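Section 3. Fitting and Changing the Fabric Cover

This section applies to all Gosley freestanding room dividers supplied by Forkton. Read it through before starting. For assembly of the base and feet, see Section 2. For cleaning, see Section 5.

3.1 Before You Begin

Choose a clear area of floor at least 3000 mm long. Lay down a blanket or a clean sheet to protect the finish. The cover should be at room temperature; fabric that has been stored in a cold garage or vehicle is stiff and may not reach the corners.

Check that the label sewn into the hem carries the name Lina or Tsolakis. Lina covers have a plain hem. Tsolakis covers have a weighted hem and must always be fitted with the weight at the bottom.

CAUTION: Do not use a knife to open the cover bag. Damage caused by blades is excluded from the warranty.

3.2 Fitting the Cover

1. Lay the frame flat with the grooved side facing up.
2. Unfold the cover and place it beside the frame. Smooth out any large creases by hand.
3. Line up the center mark on the top hem with the center mark on the top rail.
4. Press the edging strip into the groove, working from the center toward each corner. Leave the last 200 mm at each end free.
5. Repeat along the bottom rail.
6. Press in the two sides, then finish the corners. 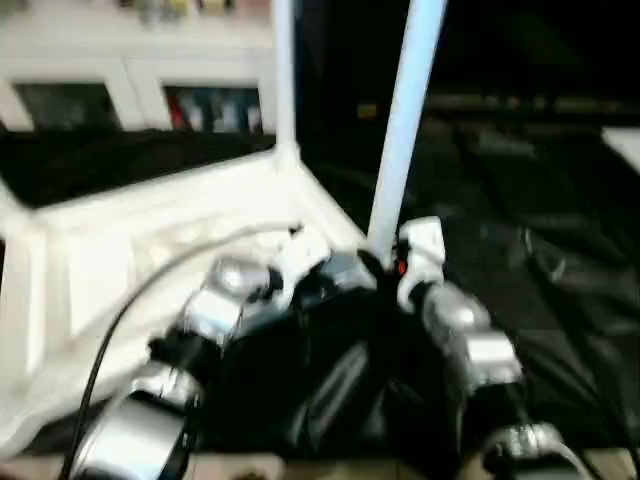
Figure 3-1. White frame and black fabric.

NOTE: A slight ripple near the corners is normal on a new cover. It will usually settle within 3 days. If it does not, release the corner, pull the fabric gently outward and press the strip in again.

3.3 Removing the Cover

1. Lay the divider flat. Never remove a cover while the divider is standing.
2. Find the pull tab at the lower left corner.
3. Draw the tab upward and away from the groove with steady pressure.
4. Roll the cover with the outer face inward. Do not fold it for storage.

CAUTION: The edging strip can spring back when released. Keep the face clear and do not allow children to assist.

3.4 Replacement Parts

Covers and edging strips are sold separately. When ordering, quote part 87 for the edging strip and give the width of the frame. Corner pieces are supplied only in sets of four. Allow extra time for orders placed in October, when the Forkton parts counter closes for stocktaking.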